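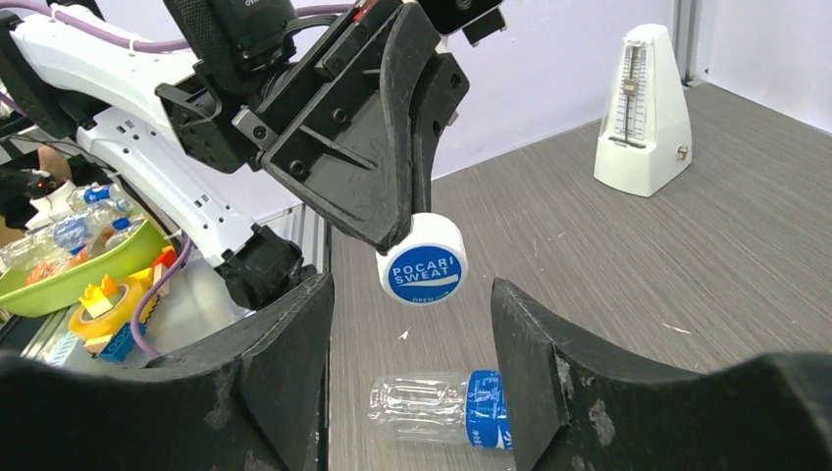 Reference > Packaging > Closures > Screw cap (bottle)

A screw cap is a closure that turns onto a threaded bottle neck. On drink bottles it is usually molded in one piece from plastic, with a ribbed edge for grip and a flat top that may carry the maker's name. White is a common color.

Many caps have a tamper band, joined to the skirt by thin bridges that break on first opening. The seal is made either by a soft liner or by a ring molded inside the top.

Closure register

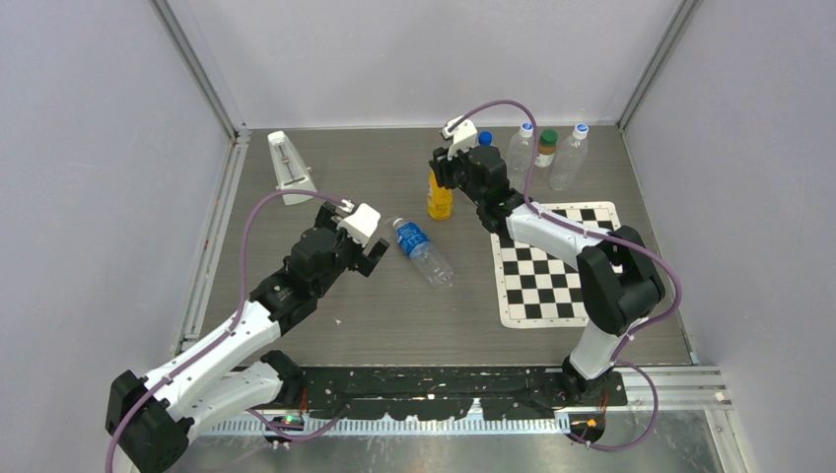

Lerbridge, May. The Prultine register lists 785 cap designs, 334 of them for drinks. Entries are sorted by neck diameter, then by thread. The Nendness supplement added 7 designs with no liner, all from the Ashby works. The full register, including retired designs, runs to 3,055 entries.

Use

A cap is removed by turning it counterclockwise while the bottle is held still. Clear bottles show the fill level through the wall; in a bottle laid on its side, the liquid may rest against the closure.
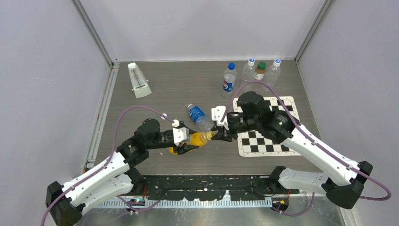

Small bottle of yellow-orange liquid, held nearly level.

See also: Crown cork, Flip-top, Bottle neck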